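Zukine Royal Engagements List

Last changed 09/10/2019

A plain text list of public visits made by members of European royal families, put together from court circulars and local newspapers. There are 3000 entries, one to a line. Of these, 1094 are hospital or school openings and 390 involve horses in one way or another — shows, races, parades.

Each line gives the day, the place, the title of the royal and the kind of visit. Place names are spelled as the newspaper spelled them, so Dravbridge turns up in two forms. Private holidays are left out.

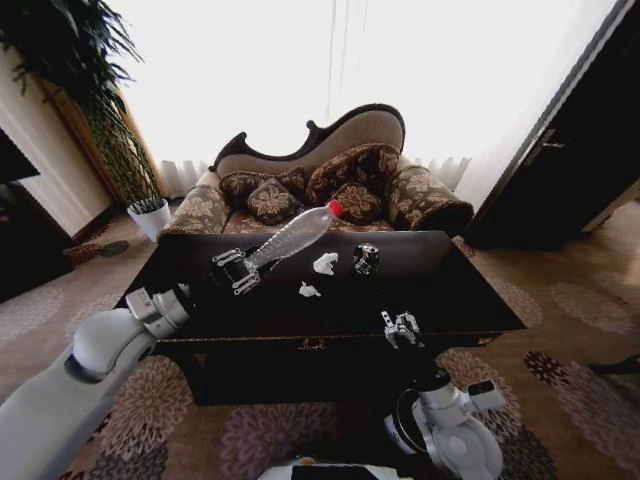
Are visits that were called off included?
They stay in the list with the word "cancelled" in the last column. Leave them out before adding up totals for a year.

Known problems

The May entries for the Nandine tour came from a single newspaper and haven't been checked against the circular. Evening receptions during Ramadan are listed under the date printed in the programme, even where guests arrived after midnight. There are 30 lines with no place given.

Corrections are welcome — please send the line number and a source.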